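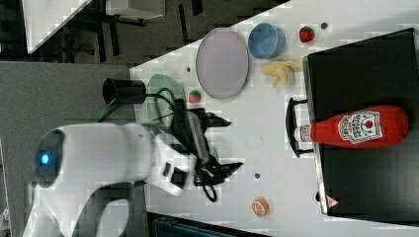
*Filed under: Small Kitchens, Play and Otherwise*

I have been meaning to write about dishes for a while now, the play kind and the real kind, because in our house the two have been slowly drifting together and I can no longer say with confidence which shelf belongs to whom. It started in February, when the weather was awful and everyone was indoors, and I decided to sort the whole lot onto one white table and see what we really had.

What I like best is the color. There's a pale green plate with a nice raised rim, a big oval one in the softest lavender, and a light blue bowl that I would happily eat my own oatmeal out of. Put the little red strawberries near them, and the yellow bananas, and it all looks like the window of an ice cream shop! I grew up with play dishes in hard orange and brown (it was that sort of decade), and I loved them dearly, but I don't remember ever wanting to just stand and look at them.

Then there's the black tray, which is the serious member of the family. It's large and flat, with a rim along the edges, and things seem to behave themselves on it. I used to think a tray was one more item to store. Now I'd give up a good half of the plates before I gave up the tray, as anybody who has carried a pretend lunch down a hallway will understand. Soup is always the risky course, even when there's no soup.

My neighbor on Clulow Street swears by baskets for all this, one for food and one for dishes, and I did try it her way for 2 weeks. The trouble was the bottom of the basket. Whatever went in first was never seen again until somebody tipped the whole business out on the rug, and then we had the same mess as before, only with a basket on top of it. So I went back to shelves, low ones, and I gave the big pieces the back and let the fruit sit in front where small hands can get at it.
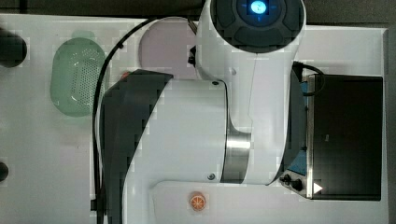 The colander took me longer to find a home for than anything else. A colander won't stack with plates, it won't sit nicely inside a bowl unless the bowl is exactly right, and if you hang it up it gets forgotten. Ours is pale green with rows and rows of tiny holes, a sort of long rounded oval, and for a time I kept moving it from one end of the shelf to the other like a person trying to seat a difficult uncle at a wedding. In the end I turned it into the fruit basket. The strawberries live in it and the bananas go on top, and at the end of the afternoon it gets carried back to the shelf in one trip.

I should say that I've kept the number down on purpose. We have 8 pieces out at a time, and the rest wait in an old Thiele biscuit tin on top of the wardrobe until I feel like swapping them. I thought there would be complaints about that. So far there has only been one, and it concerned a spoon, which I had in fact put in the real drawer by mistake.

Next on my list is the cupboard by the stove, which I've been avoiding. If I find the lid to the Drillis casserole in there I will let you know.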